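Let Trash Teach You About Your Gripper

I have come to love wrappers. Candy wrappers, snack bags, anything thin and shiny that folds when you pinch it. If you keep a two-finger gripper, hand-held or on an arm, I think you should check it on litter before you check it on anything else.

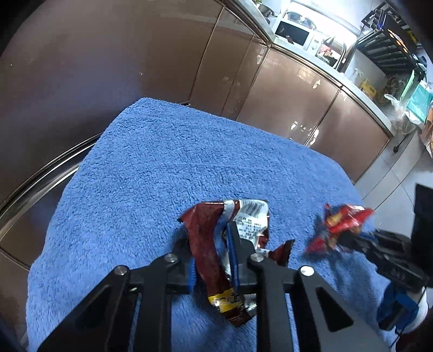 A crumpled wrapper between the fingers, on the towel.

Most setup guides start with a solid block. A block is too kind! It will sit happily between pads that are worn or a hair out of line. Foil will slide right out, and then you know where to look. Nidia Pacheco taught me to start with the pads, then the pivot screws, then the links, and I still do it in that order with 8 picks between each step.

The pads get most of my attention. I wipe them before every session and look for shiny spots under a lamp. In June I logged 757 picks on one pair, and by pick 351 I was already seeing slips (I should have swapped them sooner).
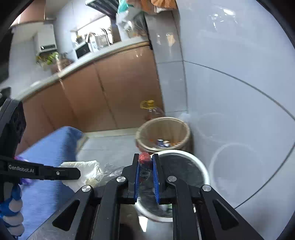 Upright between the blue pads, over the lined bucket.

I'd also argue for doing this in a kitchen. A bench is flat and tidy, and it lets you reach everything from the same comfortable angle. With a bucket on the floor and a table at hip height, you have to tilt and stretch, and a sticky joint shows up fast.

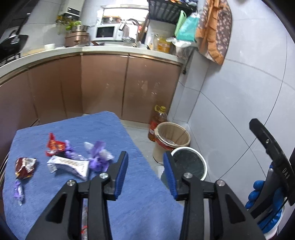 Wrappers on the blue table, gripper open.

Consuelo Condori thinks I'm overdoing it and that five good picks would tell me plenty. Maybe so, on a new tool. On one with some miles on it, I want the whole pile.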